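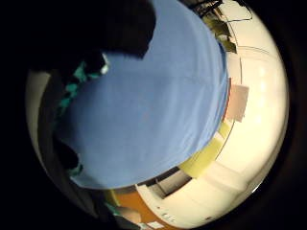

Does borrowing toys mean buying fewer? A look at the toy library in Davstead

Project report by Kulsoom Bhutto and Naveed Janjua

1. Why we chose this

The Sellach toy library in Davstead says on its leaflet that families who borrow toys "buy less, waste less and play more". The same line is on the poster in the health centre and, with small changes, in the council's waste plan. When we asked where it came from, the council sent us to the library and the library sent us to the council.

We like toy libraries. One of us borrowed from one as a child. But a claim used to ask for public money should rest on something, and we wanted to know if it did. Our question was only the first part: do families who borrow toys buy fewer of them?

2. What was already known

Not much. The piece of work people mention most is a report on a toy lending scheme in Drustitz. We got hold of the English summary. It says that parents in the scheme "reported a strong drop in new toy purchases". It doesn't say how many parents were asked, what they were asked, or what they bought before they joined. Nobody who had left the scheme was included. If you only ask the people who stayed, you will mostly hear from people who are pleased.

There is also a general argument, which goes: a child gets bored with a toy, the toy goes back, another comes home, so no new one is needed. It sounds sensible. It also assumes that toys are bought because a child is bored. Most of the toys in our own families came from birthdays, grandparents and a bad afternoon at the supermarket, and a library card doesn't stop any of those.

3. What we did

We gave out 200 forms in Davstead. Half were handed over at the Sellach desk and half were sent home through the nursery, where most families aren't members. The form asked how many toys had come into the home in the last month, who had bought them, and what had left the home in the same time. We got 70 back. We then spoke to 12 parents for longer, a mix of members and non-members.

We had meant to use till receipts as well. This failed completely. Parents don't keep receipts for toys, and the ones who said they would keep them forgot. So everything below is based on memory, and we think memory is poor on this subject. One mother wrote "none" for toys bought and then, in her interview, told us about a wooden farm set, a bath toy and two magazines with plastic things stuck to the cover. She wasn't trying to mislead us. She didn't count them as toys.

We also had an argument about soft toys. Sellach lends very few because they are slow to wash and dry, and parents worry about them. Yet soft toys came up again and again on the forms as presents. We decided to count them separately, and we're glad we did.
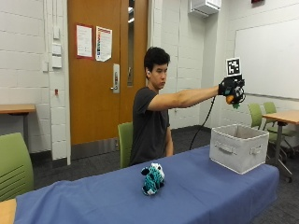 Figure 2. Patterned plush toy on a blue cloth. Soft toys were counted separately in our results.

4. What we found

Members bought slightly fewer toys themselves than non-members. On its own that would please the library. But when we added toys bought by other people, the gap nearly closed. Several grandparents seem to have made up the difference, and one father told us his mother "felt sorry for the children" because their toys had to go back.

With soft toys there was no gap at all. This makes sense if the library hardly lends them, as it can't replace something it doesn't have.

The kinds of toy where borrowing might matter are the big ones: ride-on cars, play kitchens, slides. Parents in flats were very clear on this. They borrowed a slide in August, were sick of the sight of it by September, and took it back. We believe them. But when we asked if they would have bought a slide otherwise, most said no, there was no room. In that case the library gave the child a slide, which is a nice thing to do, but it didn't save one from being bought.

Two parents went the other way. Their children had grown so fond of a borrowed Farina train set that the parents bought the same one. We don't want to make too much of two families. Still, the leaflet doesn't mention that a toy library can also work as a free trial.

5. Problems with our own work

The 70 forms are a weak base. More came from the library desk than from the nursery, and the people who fill in forms at a library desk are likely to be keen on the library. We asked about one month only. A month with a birthday in it looks very different from one without, and we didn't ask about birthdays until the interviews, when it was too late to add it to the forms.

Members and non-members also differ in ways that have nothing to do with lending. Someone who already dislikes clutter may be more likely to join. If so, she was always going to buy less, and the library gets the credit for it. We couldn't separate these two things and we doubt the Drustitz report could either.

Our teacher asked if we could say that the claim is false. We can't. All we can say is that we looked for support for it and didn't find enough.

6. What we would suggest

The leaflet should drop "buy less" until somebody has checked it properly. A better test would ask families before they join and again a year later, and would include the ones who leave.

The library may not need the claim anyway. In the interviews hardly any parent brought up waste until we did. They talked about having somewhere warm to go, about meeting other parents, and about trying toys they couldn't afford. Those seem to us good enough reasons to keep it open, though we haven't tested them either.

We sent a copy of this report to the library and to the council's waste team. The library replied and disagreed with section 4, mainly the part about grandparents. Their letter is in the folder with the blank form and our interview notes.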